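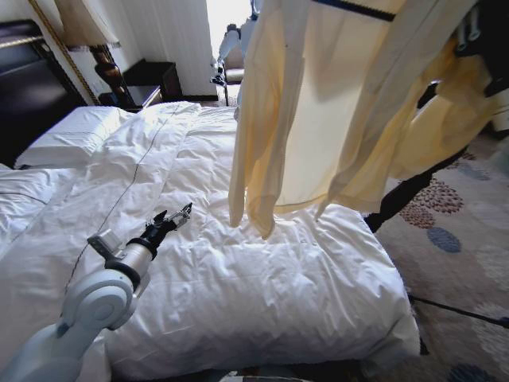 Serviço Kakunwood para quartos: a minha avaliação depois do período de prova

filippos_z
Bom dia a todos. Em abril contratei o plano de prova da Kakunwood para a nossa casa de hóspedes e prometi à Jessie que escreveria a minha opinião. Peço desculpa se alguma frase ficar estranha, o português é a minha terceira língua.

O plano custa 518 euros por mês, com instalação incluída, e é obrigatório ficar dois meses. Para cada quarto é preciso preencher uma ficha com as medidas da cama e o tipo de roupa que se usa. Eu demorei uma tarde inteira com isto, pois a ficha distingue entre edredão, capa e colcha, e eu não conhecia bem as três palavras.

O que funciona: alisar o edredão branco e puxar os lençóis. O resultado é aceitável, embora fiquem rugas na zona dos pés. Com a roupa pendurada no varão, sobretudo os tecidos finos e compridos, o trabalho é lento e eu prefiro fazê-lo à mão.

JLaing
Obrigada, Filippos! E as capas com fecho? Era isso que me interessava, tenho 300 lavagens por mês na época alta e metade do tempo vai-se em meter edredões dentro das capas.

filippos_z
Jessie, as capas são a parte difícil. Com botões não experimentei. Com fecho, a garra tem de encontrar a abertura no meio das dobras, e numa capa clara e leve como a amarela as dobras são muitas. Às vezes consegue à primeira, às vezes fica a mexer no mesmo monte de tecido e eu tenho de intervir. O técnico, Uriel Meléndez, aconselhou-me a deixar o fecho virado para cima e a capa já um pouco aberta. Melhorou — mas então uma parte do trabalho continua a ser minha. 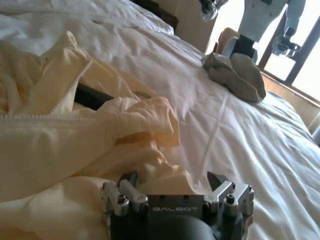
Re: Serviço Kakunwood para quartos (preço e alternativas)

eliseo.galindo
Desculpa lá, mas 518 euros para alisar edredões? A Nurkalport faz-me a roupa de cama toda por 397, com recolha e entrega, e são pessoas.

filippos_z
Compreendo a objeção, mas não são serviços comparáveis. A Nurkalport lava e entrega dobrado, não vai ao quarto fazer a cama. Eu pago a lavandaria à parte.

eliseo.galindo
Pior ainda. Então soma as duas faturas e diz-me onde está a poupança.

filippos_z
Neste momento não há poupança, nisto tens razão. Eu tenho dores nas costas e para mim cada cama que não faço já conta.

anayeli_b
Usei o mesmo plano no ano passado, na Gallegos. Discordo do Filippos no varão: connosco correu melhor do que as camas, talvez porque só tínhamos camisas de tecido grosso. Atenção também à deslocação extra do técnico, 158 euros se não for avaria. Está na última página do contrato.

JLaing
158?! Isso não vinha no orçamento que me mandaram.

filippos_z
No meu também não vinha, fui agora confirmar ao contrato e a Anayeli tem razão. Vou perguntar se a visita para refazer as fichas entra nesta categoria. A minha nota, por enquanto, é três em cinco.

eliseo.galindo
Três é generoso. Quando tiveres a resposta, põe aqui.

Fórum Onunis · Contacto · Regras de utilização · © Onunis · Voltar ao topo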